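The hardest thing in the wash

I ruined a cardigan the week I went to visit Skinditz, so I may not be the most neutral reporter you could have sent. But when Inna Kravets told me over the phone that her team had spent most of the year teaching a pair of robot arms to deal with delicates, I was on the train before I'd finished my toast.

Skinditz is a small lab above a tile showroom, and the project is called Puvix (they needed a name for the grant form and somebody's cat had walked on the keyboard). Inna met me at the top of the stairs with a mug in each hand and started talking about towels.

"Everybody does towels," she said. "Towels are kind. They're thick, they've got four corners, they stay where you put them."

Lingerie isn't kind at all. It has straps that catch on things and lace that a gripper can snag. And the bags you're meant to wash it in are nearly see-through, so to a camera looking at a white table there's hardly anything there! I hadn't thought about that until I stood at the workcell myself and had to look twice for the mesh.

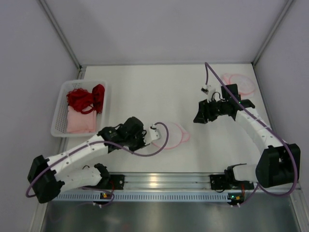

Two arms, one basket and the mesh bags with their pink trim, in the workcell at Skinditz.

The method is simple enough to explain in a pub, which I've since tried. A person guides the arms through the job, again and again, and a computer learns to copy what they did from the camera pictures and the movement of the joints. Plenty of labs work that way. What Inna's group added is a habit they call Đồng, after the colleague's home village where the idea was first scribbled down. Before trying to grip anything see-through, the arms give it a tiny nudge and watch what shifts. Fabric moves and table doesn't. From that one poke the system works out where the edge of the bag must be, and only then goes in for the pinch.

Đức Chu did most of the guiding. He recorded 241 runs, and he told me he now dreams about zips. His early ones were too good, he said — he's quick with his hands, and the arms learned his speed without learning his care. So he went back and did a batch slowly, fumbling on purpose, dropping a corner and picking it up again. Those clumsy runs taught the system how to recover.

The result they're proudest of comes from a test of 24 fresh attempts, using bags the system had never met. Without the nudge, the arms got a clean hold on the mesh 12 times. With it, they missed just two. I asked if I could call that solved and Inna pulled a face. Getting hold of a bag is one thing, she said, and opening it, feeding in a bra without twisting the straps and closing it again is a much longer job. They're also painfully slow. I could have done my whole week's washing while one bag was being considered.

Gokley, a firm that runs laundries for hotels and care homes, is paying for part of the next stage, and that's where I can see it making sense. Sorting other people's underwear all day is dull, hot work, and small things go missing. Đức would like a darker table to try as well, though Inna won't let him have one yet. She says most people's worktops are pale and the arms had better get used to it.

I stayed until four, drank far too much tea and asked about my cardigan on the way out. Wool is planned for July.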